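Situnwood Word List
README

What you have downloaded is a list of words for small domestic nuisances, gathered from people who live in or near Situnwood and who were willing to be asked what they call the bit of bread nobody wants. It comes as one plain text file and one table. There is no app. There was going to be an app, but Dudek priced it and we all went quiet.

Contents

words.txt: the list itself, one word to a line, in alphabetical order
words.csv: the same, with meanings, variants and the street where we heard it
notes.txt: arguments
README: you are in it

How big it is

The list holds 400 entries. Of these, 158 have a meaning that at least two speakers agree on. The rest have a meaning that one speaker is very sure of. We kept both kinds, marked "shared" and "sole" in the fourth column, and you may filter out the sole ones if you want a tidier and much duller list.

Where the words came from

Most were collected in kitchens, a few on the bus, and a surprising number in the queue at the Esomgate tip, where people have time and are already thinking about rubbish. Speakers were asked to name things from a set of prompts: the end of the loaf, the fluff in a pocket, the drawer with the batteries in it, a cup of tea forgotten on a windowsill, weather that can't decide. They were then asked whether their neighbours said the same. They usually said their neighbours were wrong.

Genowefa Czarnecka wrote the prompts and did nearly all the asking. She also did the spelling, a thankless job, as most of these words had never been written down and several of their owners objected to seeing it done. Where a speaker insisted on a spelling, theirs goes in the main column and Genowefa's goes under "variants", with her initials and, in one case, a remark.

Columns in words.csv

word: as spelt by the speaker, or by G.C. if the speaker shrugged
meaning: in ordinary English, kept short
variants: separated by semicolons
status: shared or sole
street: street only, no house numbers
age_band: young, middling, old, or "won't say"
strength: mild, firm, not in front of Gran

The age bands are vague on purpose. The first version asked for a year of birth and lost us three good informants and an invitation to supper.
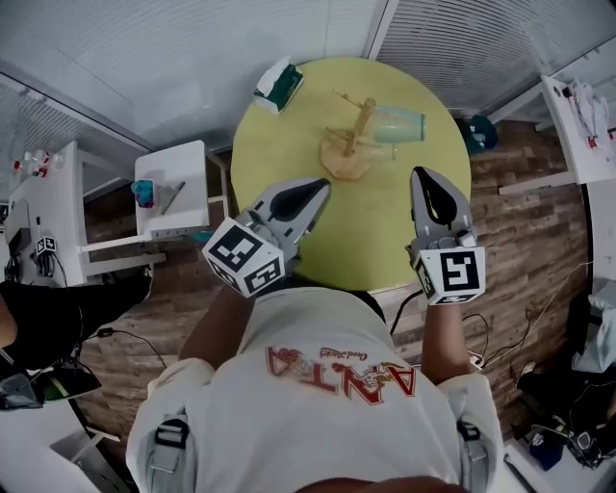

Strength was judged by the speaker and left alone by us. This means that "clarty-handed" is mild on one side of the canal and firm on the other, and that a word for a badly folded sheet is filed as "not in front of Gran" on the say-so of a man who would not explain why. If you plan to use the list in a classroom, read that column first and read it slowly.

A few entries, to give the flavour

nubbin-end: the crust of a loaf, especially once it has gone hard. Shared.
flimmock: pocket fluff with something edible in it. Shared.
dorrel: the drawer everything goes into. Shared, though the top of the hill says "dorrow".
half-sulk: rain you can walk through but resent. Sole.
stewdle: to reheat tea. Shared, with disapproval.
pelm: the lid that fits none of the boxes. Sole, but give it time.

Known problems

The list leans heavily towards kitchens. Nobody thought to write a prompt for sheds, and the shed people have let us know.

Streets near the station are thin. We did one round there on a Monday and everyone was out or pretending to be.

Eight entries are almost certainly from a television programme. We can't find out which, and the speakers swear they had them from an aunt. They carry a question mark in the variants column.

The word "jastamo" was removed after the first release. Its owner defined it as "a good sturdy bucket", and it was some time before anyone looked at the side of the bucket. Jastamo is the firm that made it.

Alphabetical order was done by machine and treats the apostrophe as a letter, so everything beginning with a dropped h sits in a clump at the top. Some readers have taken this as a statement about the town. It's a sorting fault.

Corrections

Send them with the word, the meaning and the street. "My mother never said that" goes into notes.txt under Objections, where it will have company. Please don't send words you have made up over a drink. We can tell, mainly because they are funnier than the real ones.

The next release is due in September, if the spellings are settled. It should have the sheds in it. We'd like 100 more shared entries by then and will accept fewer.

Using the list

Copy it, print it, put it on a tea towel. If you publish anything from it, say it came from the Situnwood Word List and leave the status column in, so that readers know which words belong to the town and which belong to one man on Tanner's Row.

Paper copies are kept behind the counter at the Esomgate library. Ask for the grey folder. The blue one is parking complaints.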